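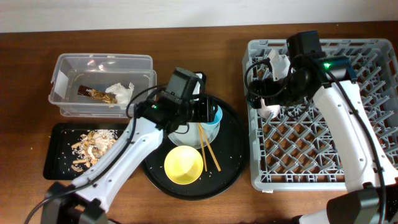 How often is the two-arm table-clearing cell in Ovesville serviced? Every 13 days, under a schedule Stidix adopted in December.

8 June 2019 — By the Luder News Desk
Last updated 4:10 p.m.
Reading time: 1 minute

Stidix has extended its upkeep plan for the cell at its Bustamante site. Technicians inspect the gripper cables and check both arms against six set positions. Gripper pads are replaced after 601 cycles.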